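The Long Wait for a Machine That Tidies Up

By Remo Baumgartner
May 16, 2018

Marlies Wyss runs the packing floor at Landonen, a maker of wooden and plastic building toys. Every shift ends the same way. Parts that missed their box get swept into a bin, and somebody has to pick them out again and sort them. She has wanted to give that job to a machine for seven years.

"I can buy a robot that welds," she says. "I can't buy one that empties a bin as well as a student on a summer job."

The job is called bin picking, and it sits close to the chores people would like done at home: clearing a table, unloading a dishwasher, getting toys off the rug. In each case the thing to be picked up could be lying any which way, often against something else.
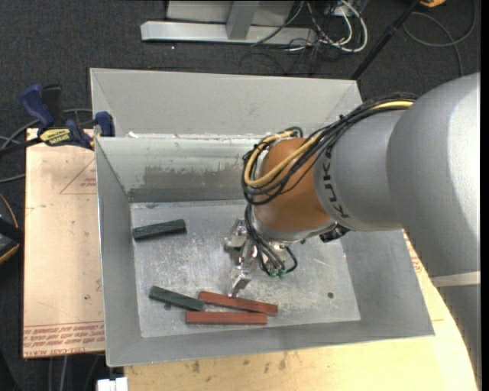
A KUKA arm over a metal bin with four blocks, two green and two red. The red pair lie close together.

Two parts lying that close are harder than one on its own. A finger needs room to go down beside the part. Shiny metal doesn't help either, as reflections can confuse the cameras many of these systems rely on.

Luzius Grabner, an engineer at the automation firm Fovari, keeps a log of his own trials on a similar task. In February his team ran 212 picks. The arm got the right part on the first try 103 times, or nearly half. Most of the misses came with parts that touched each other or lay against a wall.

"People see the good runs and think we're finished," Grabner says. "On a line, a stop every few minutes means you still need a person standing there."

Hermine Fankhauser, who advises small factories on equipment, tells clients to wait unless their parts are all alike and well spread out. For the home she is more cautious still. A kitchen has glass, wet sponges and children in it, and no one to reset the arm.

Wyss has a trial unit booked for five weeks. She is keeping the summer students on.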